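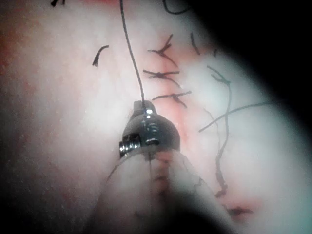 Why does the Katene price feed show yesterday's close for some holdings after the market has opened?
The feed falls back to the prior close when a symbol fails its lookup in the mapping table. The fallback is by design, but it is supposed to raise a flag in the exceptions report, and in this ticket it did not.

Home Tickets Knowledge Base Status Contact
Print this page E-mail this ticket

Ticket 582: Stale prices in portfolio valuation
Product: Katene (valuation module)
Client: Prendoswood
Opened by: Ishbel Menzies
Assigned to: Declan Kerslake
Severity: 3
Status: Closed, with one follow-up item

Initial report (Menzies)
The intraday valuation for the US equity sleeve does not match our own spreadsheet. Index is up on the morning, most of our positions are up with it, and the sleeve total has barely moved. I checked the positions one at a time. 27 of them carry the previous close with this morning's time stamp. The exceptions report is empty. We send a morning valuation to the investment desk and I need to know if earlier ones were wrong as well.

Reply 1 (Kerslake)
Please send the valuation export and the raw feed file for the same run. Do not rerun the valuation until we have both, as a rerun overwrites the feed log. Also confirm if the 27 positions have anything in common (exchange, share class, date added).

Reply 2 (Menzies)
Both files attached. All 27 are share classes with a suffix, either a dot or a slash in the symbol. Plain symbols are fine. Two came in last June and priced correctly until recently, so it is not a new-holding problem.

Reply 3 (Kerslake)
Confirmed on our side. The raw file from Prelter has current prices for all 27, so the vendor data is good. The symbols arrive with a space before the suffix. Our mapping table expects a dot. The lookup fails and the fallback supplies the prior close.

Steps tried:
Cleared the symbol cache and reloaded. No change.
Forced a full mapping refresh. No change.
Edited one symbol in the test system to use a space. Price updated on the next poll.
Reverted the edit. Price went back to the prior close.

That isolates the cause to the suffix separator. Passing to Simão Seixas for the missing exceptions.

Reply 4 (Seixas)
The exceptions report tests the age of the time stamp on each price. The fallback routine writes the close into the price field but stamps it with the run time, so the age test passes. The report is doing what it was written to do. The fault is in the fallback routine, which should keep the original time stamp.

A second point. The report stops reading at 2,000 rows. Prendoswood is under that limit and is not affected, but I have logged it separately.

Reply 5 (Menzies)
Understood. Which dates are affected? The market has been moving enough lately that one stale close matters, and some of these are large positions.

Reply 6 (Kerslake)
The separator changed with the vendor's file format update over the weekend. Monday's run and today's run are affected. Friday's is clean – I compared it line by line against the vendor file. End-of-day valuations use a different file, which still has the dot, and those totals stand.

Workaround until the patch is in:
1. Open Settings, then Feeds, then Symbol Rules.
2. Add a rule for the Prelter source: replace space with dot, suffix only.
3. Save and restart the feed service. A reload is not enough.
4. Run the valuation and compare any suffixed symbol with the raw file.

Do not apply the rule to the Nisitine bond feed. Its identifiers contain spaces that have to stay.

Reply 7 (Menzies)
Rule added and service restarted. First run still showed the old prices. Second run is correct for all 27, and the sleeve total now agrees with my spreadsheet to the cent. Is the first run expected to fail?

Reply 8 (Kerslake)
Yes. The first run after a restart reads the last saved snapshot if it begins before the first poll finishes. Wait for the feed light to turn green. I will add that to step 3 in the knowledge base article.

Reply 9 (Rhys Bolger, release desk)
Patch for the fallback time stamp has passed testing and is in the next maintenance build. After install, a symbol that fails its lookup will still price at the prior close, but it will keep the old time stamp and appear in the exceptions report. The symbol rule can stay in place – it does no harm once the mapping table is updated.

Reply 10 (Menzies)
Corrected valuations for both mornings have gone to the desk. Fine to close from our end. Please keep me on the row limit item, as we expect to take on another portfolio.

Closing note (Kerslake)
Closed. Follow-up on the row limit stays open under Seixas.

Last updated: January 29, 2019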